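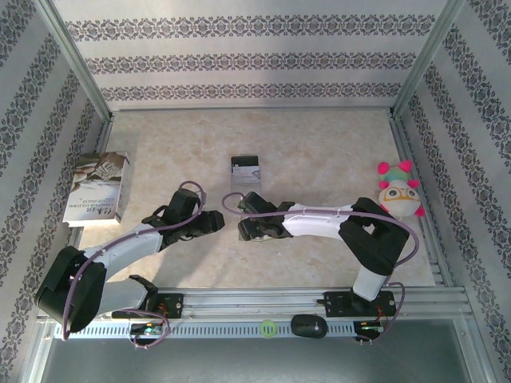

Gray scrolls on the walls, marble pattern on the table, and one very pink pair of feet.

Mar 10, 2018 | posted by Romel in Paper & Pattern

Hello again! I promised more wallpaper and I have wallpaper. I also have a stuffed toy in glasses, a book with gorgeous lettering on the cover, and opinions about beige, so get a coffee. Comments were a mess last time (the spam filter ate 141 of them, including several I really wanted to read), so if you asked me something and never heard back, please ask again.

The walls

I have wanted this kind of paper since September, when I saw a dark version of it in a shop window in Parry and stood there long enough that my parking ran out. Dark gray floral scrolls in wide bands, with plain off-white in between. The plain stripes are what sold me. All-over scrollwork makes me feel like I'm inside a fancy envelope, but give it some breathing space and I could look at it all day.

It's on the back and on both sides, and I know that's a lot of pattern for a small space. My sister-in-law voted for one wall only. She was outvoted by me.

The top band on the back wall is the widest, which I like a lot more than I expected to. I usually tell people to put the heavy stuff down low, so go ahead and quote that back at me, I deserve it.

For anyone pricing this out, I paid 96 dollars for the paper from Betuvus, and that was end-of-line stock with no returns. The regular price would have been closer to my grocery budget. Check the batch numbers on every single roll before you leave the store!! I have been burned on that before, with a green stripe in my old hallway that was two different greens until the day I moved out.

The tabletop

Light beige with a marble pattern. I went back and forth between this and a plain white for weeks, and had samples propped up against the toaster so I could see them in the morning. White looked clean and a bit like a dentist's office. The beige is warmer and the veining keeps it from going flat, and it gets along with gray, which not every beige will do. If yours leans pink, hold it next to your gray first and look at it by a window.

Crumbs vanish on it too. I can't decide if that's good or bad.

The book

Thick one, over on the left. I picked it up at the Stomstead book sale, where I had a budget and a small bag and came home with two bags. It's the cover I love: brown and gray picture across the top, pale underneath, and those big dark Chinese characters. Calligraphy next to scrollwork is such a nice pairing, all those strokes against all those curls. I can't read it, so if you do, please be kind about my pronunciation if we ever meet.

A few of you have asked whether I buy books for their covers. Yes. I also read some of them.

The flat package

Black at one end, light gray below, a little bit shiny further down. I didn't plan a gray package to go with gray walls but I'll take it. Packaging has gotten so much nicer lately and I keep far too much of it. There is a drawer. The drawer doesn't close. I went through it last month and threw away eleven things and then took four back out of the recycling.

The plush

Okay, everybody's favorite, I already know. White head, mint green body with softer colors blended in, a bright pink ear and pink hands and feet, and yellow-orange glasses around those enormous dark eyes. I'm usually so careful about color! I had a whole scheme going, gray and beige and off-white, very grown-up, and then along comes this one, flopped at the right side of the table, and now I think the corner would be dull without it.

If you have a quiet scheme and it feels a bit sleepy, try one ridiculous thing before you go out and buy cushions. Cushions are expensive. I spent 134 dollars on cushions two years ago and the dog has most of them.

Bits and pieces from the mailbag

Several people wanted to know about lining up bands in a corner. Mark the height of the band on both walls first, in pencil, and hang from the corner outward. Mine took two evenings and some language.

Yes, you can wipe this paper down, but use a barely damp cloth and don't scrub the dark parts. I tested that on an offcut and it left a dull patch.

No, I haven't tried it in a bathroom, and I don't think I would.

And to the reader with the 300-square-foot apartment who asked if bands would make it feel smaller: I'd do the shortest wall and live with it for a while. Send me a picture if you go for it, I'd love to see it with your yellow chairs.

Next time I want to do borders. I've got a box of old ones from an estate sale, mostly fruit, one with geese, and I need help deciding about the geese.

Contact: use the form on the Paper & Pattern page | © 2018 Romel, please ask before reposting | Back to top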